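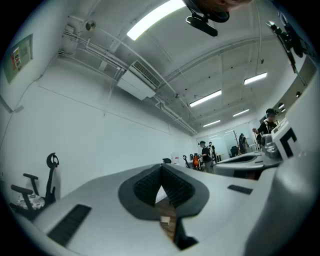
Ticket 168: Hand-held gripper, marker not detected during demonstrations

Status: Resolved
Reported by: Ludivine Hamel, Alhassan demonstration room
Assigned to: Farzad Zamani, Gramlow support
2 comments · 5 shares

Fault reported
In March the Skosex software rejected over 50 demonstrations recorded with one hand-held gripper. The log gave the same message each time: "marker lost". Other units in the room were not affected.

Checks carried out
1. The black and white marker on the housing attachment was cleaned and its fixing tested. No change.
2. The ceiling lights were switched off and the task repeated. No change.
3. The calibration file was compared with the unit's record. The file belonged to a different gripper — it had been copied across during the last update.

Action taken
The correct file was restored and the unit restarted. Ms Hamel repeated the task by hand and all recordings were accepted.

Outstanding
Rejected recordings are to be kept on the Imon server until they have been processed again. Operators are asked not to delete them.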